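Speaker notes — "The Stuff That Ends Up on the Floor"
Akberg community hall, evening session, 40 minutes with questions

Opening. Wait for the chairs to stop scraping. Say hi, thank them for coming out in January, check the back row can hear me.

Okay, so I want to start with a number. When I moved out of my old place I wrote down every single thing I owned that wasn't clothes or food. It came to 1,233. I live alone! I had 1,233 things, and I could not have told you where the tape measure was. (Pause, let them laugh if they're going to. If they don't, move on fast.)

Most talks on tidying start with closets. I'm going to start with the floor, which is where I started, and where I'd send anyone who has one free evening and not much patience. Closets have doors. You can shut a door and go eat dinner. The floor you walk on all day long, and every cord and bag on it is something you step over or kick a little further along.

Ask for hands: who has a cord on the living room floor right now? Keep mine up. Who knows what all their cords are plugged into? Mine goes down here, and so will most of theirs.

Slide: cords and bags. Three minutes, tops.

Cords are sneaky, because one end is usually doing a real job. So you leave it. Then the furniture shifts a few inches over the year and the cord that used to run along the wall is now wandering across the middle of the room in a big lazy curve. I tripped on the same lamp cord for a whole winter in the Dallix apartment and just thought of it as part of the room — like a step.

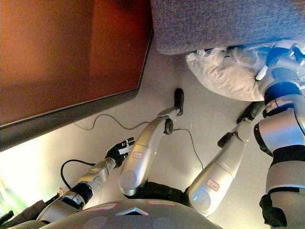 And then there's the plastic bag. I have such a soft spot for the plastic bag. You bring something home, you take it out, you put the bag down next to the couch for one second, and a week later it's halfway underneath and you've stopped seeing it. When I helped clear out the Abou Zeid house, which was my biggest job, we pulled 157 bags out from under and behind things. Some of them had other bags inside. The family kept 13 and I thought that was pretty reasonable.

Slow down for this next bit, I always rush it.

My floor routine goes like this. Start at the door with an empty box. Walk the edges of the room first, then the middle. Anything soft or crumpled gets picked up and shaken out, in case there's a receipt or a screw in it. Anything flat that's leaning or lying around, like a spare shelf or a tabletop, gets stood against one wall so you can see how many you really have. Then cords, last. Follow each one with your hand from the plug to the far end. If there's nothing on the far end, coil it and box it. If there is, run it along the wall and use a clip.

Demo with the extension cord from my bag. Loose loops, over then under. Don't wrap it around your elbow! I did that for years and I ruined a good one.

Bring up the Tedik clips here. I pass a handful around. They came in a tub of 200, I paid for them myself, and any clip that sticks will do the same job. Tell people to wipe the baseboard before they stick one on. I forgot to say that last time and heard about it afterward.

Somebody will ask about rugs over cords. Please don't. They get worn down and warm under there and you can't check on them.

Somebody will also ask how long a room takes. My living room was one evening plus a bit of the next morning. The Abou Zeid den was four days, but it had a piano in it.

Homework before the break: go home, pick one corner, sit down on the floor and look under the couch. Bring whatever you find to the second session if it's small enough to carry.

Break, ten minutes. Get the clips back.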